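Used and Collectible Books – Inspection Checklist Before Listing
Sugden Book Store, stock room copy
Last revision: 4 July 2023

Please go through all the points for every book with a price above 9 dollars. For cheaper books, points 1 to 4 are enough. Write your comment in the same line of the sheet and not on the back, because the back is not scanned.

1. Title and edition
Compare the title page with the draft of the listing. The cover is not enough, publishers often keep the same cover for two editions.
Comment: In January we had two returns for this reason. Both were computer manuals where the cover said third edition and the title page said second.

2. ISBN
Type it from the copyright page. If there is a sticker over the barcode, do not pull it off dry. Leave it and write "sticker on rear cover".
Comment: OK on this shelf. One book is older than ISBN numbers, I have written "none" and the Jusell program accepted it.

3. Binding
Open the book at the front, in the middle and at the end. Do not press it flat. Look if the glue is cracked and if any leaf is free.
Comment: Glued trade paperbacks from the Fakavis lot are weak in the middle. Three of them go down from Very Good to Good. The sewn ones are fine.

4. Pages
Turn all the pages, also the index. Look for pencil, ink, highlighter, missing plates, folded corners. Pencil can be erased only if it is light and only with the soft white eraser.
Comment: The machine shop handbook has notes in ink on the tables of cutting speeds. I left it as Good and mentioned the notes. A colleague asked if they raise the value. For us, no.

5. Smell and damp
Smell the book near the spine. Tobacco must be written in the listing. Mold is a reason to refuse the book and it has to leave the room the same day.
Comment: Box from the garage sale: one refused, the rest have a light smell of dust only. The humidity in the stock room was 60 percent, and this is too high for my taste. The limit on our sheet is 50. I have emptied the dehumidifier and I will read it again before closing.
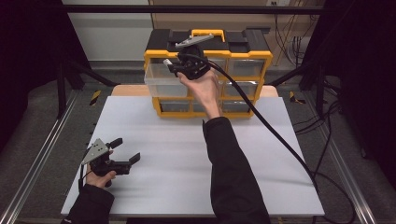 6. Dust jacket
Check that the jacket belongs to the book. Look at the price corner, and write "price clipped" if it was cut. Tears are measured with the ruler, not guessed.
Comment: Two jackets have tape on the inner side. Please do not remove old tape! It takes the paper with it. I put them in Prerkex covers and described the tape.

7. Extras
Discs, maps, fold-out sheets, access codes. If the text on the cover promises a disc, the listing must say if the disc is there or not. We do not test discs.
Comment: One disc envelope was never opened, this is written now. For access codes I always write "may be used already", also when the scratch field looks new.

8. Condition grade
Choose only from our list: Fine, Very Good, Good, Fair. "Like new" is not in the list. When you are between two grades, take the lower one.
Comment: Two listings had "Very Good plus". I corrected them to Very Good.

9. Packing
Book in a plastic sleeve, then cardboard on both sides, then the mailer. The corners must not touch the outside of the mailer. Heavy books go in a box.
Comment: The stiff mailers are good for up to 4 paperbacks of normal size – for textbooks I would not trust them with more than one. Brown tape is almost finished, please order.

Open points after this inspection
– Humidity, see point 5. Second reading still to be written in the sheet.
– Fakavis lot: the lower prices are not yet changed in Jusell.
– Lamp over the grading table is blinking. With this light it is hard to see yellow stains, so I graded the white books near the window.
– The refused book is recorded as waste, and the rest of its box stays apart from the other stock until the next check.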